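白色桌面与光线:Trunodside 共用工作室改造课程报告

室内设计基础课 第二小组
2023年11月27日

一、我们为什么选了这间屋子

开题的时候老师给了几处可以选的空间,我们组几乎没怎么讨论就定了 Trunodside 的共用工作室。原因很简单:它小,东西少,但一走进去就觉得哪里不对劲。大家都说“坐不住”,又说不清楚为什么坐不住。把这种说不清楚的感觉弄明白,正是我们最想做的事!

七月份我们第一次去看现场,在里面待了整整一个下午,轮流坐在不同的位置上看书、画图、发呆。回来以后每个人写了一页感受,里面出现最多的词是“晃眼”和“空”。旧桌子是深色的,表面有一层很亮的漆,下午光线一进来,反光正好打在眼睛上。窗边没有任何遮挡,坐在那里的人往往过一会儿就换位置。

二、方案

我们一共画了6个方案,其中有两个现在看来挺夸张的(比如把整面墙刷成墨绿色,再从天花板上吊一排架子下来)。最后留下来的方案反而最安静:桌面换成白色哑光的,墙面用很浅的灰,稍微带一点淡紫,再配白色的落地帘子。

选灰色的过程比想象中有意思得多。我们从材料店 Clundevari 借了18块色卡,贴在墙上,早中晚各看一遍。同一块灰,早上偏蓝,傍晚就暖起来了,有一块在店里特别好看,贴到墙上却显得脏。带淡紫的那块在一天里的变化最柔和,和白色的桌面放在一起也不会显得太冷。

桌面我们坚持要哑光。组里有同学一开始担心哑光白容易显旧,我们就拿了2块样板,一块亮面一块哑光,在上面画图、喝茶、擦橡皮,用了一个星期。亮面那块确实好擦,但是低头画线的时候总能看到灯的倒影,眼睛很累。哑光那块擦起来要多用点力,可是坐下来真的舒服!
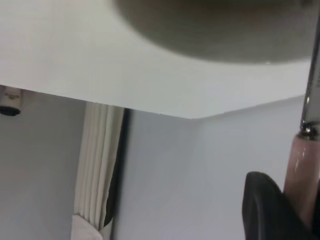 帘子是另一件让我们兴奋的事。原本打算用卷帘,省钱也省地方,可是卷帘拉下来是一整片平的,房间里已经有平整的桌面和平整的墙,再加一片就太硬了。有褶的帘子收起来时有很多竖向的线条,光落在上面一深一浅,整个房间好像一下子有了呼吸。我们给布料乘了比较大的褶皱系数,多花了一点布,大家都觉得值得。

三、预算与施工

材料总共花了455元,几乎都用在布料和涂料上,桌面是课程工坊里的板材,自己打磨、自己上漆。打磨比我们预想的慢很多,第一遍漆上得太厚,边上流了一道,只好磨掉重来。第二次换成短毛滚筒,每层都薄薄地上,中间等干透,效果好了不止一点。

边角的处理也讨论了很久。我们参考了产品手册 Zoëga 里的做法,保留了干净的直边,只用细砂纸把棱轻轻带过一遍,手放上去不扎,远看线条依然很利落。这一步花的时间不多,却是全组最满意的细节。

墙面刷了两遍。第一遍干了以后有点花,我们都很紧张,第二遍刷完就匀了。教训是刷之前应该先把墙上的旧印子补平,我们偷了懒,后来在靠近墙角的地方又返工了一次。

四、使用反馈

完工以后,我们请隔壁 Grunura 小组的同学来用了几天,没有提前告诉他们改了什么。他们的第一反应都是“亮了”,可是我们并没有加灯。也有人提了意见:白桌面上放一点小碎屑都很明显,画完图以后必须马上擦。这一点我们接受,打算在门后挂一块抹布和一把小刷子。

还有一条意见我们之前完全没想到:桌面太干净,反而有人不好意思把东西摊开。后来我们自己带头把草图、杯子、尺子都铺上去,气氛才慢慢放松下来。

五、还没做完的部分

收纳是这次做得最弱的地方,目前所有工具还是放在借来的箱子里。下学期我们想沿着墙做一排浅柜,高度和桌面平齐,颜色跟墙走。帘子的下摆也需要再改一次,现在比预定的长度稍微长了一点,打扫的时候要先把它提起来。柜子的草图已经开始画了,尺寸等下次量完现场再定。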